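Objet : Re: [rando-lacs] Refuge de Vuorinen, réservation pour novembre

Bonjour à tous,

J'ai téléphoné hier au refuge. Il reste 9 lits dans le dortoir, le prix est de 23 euros avec les draps.

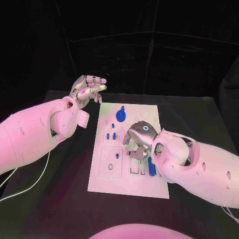

Annunziata Marchetti a écrit :
> Je préfère l'auberge Udano, le car s'arrête devant.
> Par contre la cuisine ferme à 20 h.

Merci Annunziata, je ne savais pas pour la cuisine. 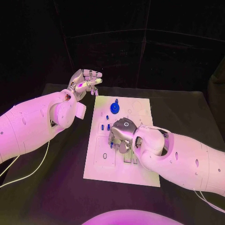

Pour le refuge il faut payer l'acompte avant l'arrivée. Je propose une table sombre avec un panneau blanc au milieu, comme ici, pour poser la carte le soir.

Cordialement,
Rener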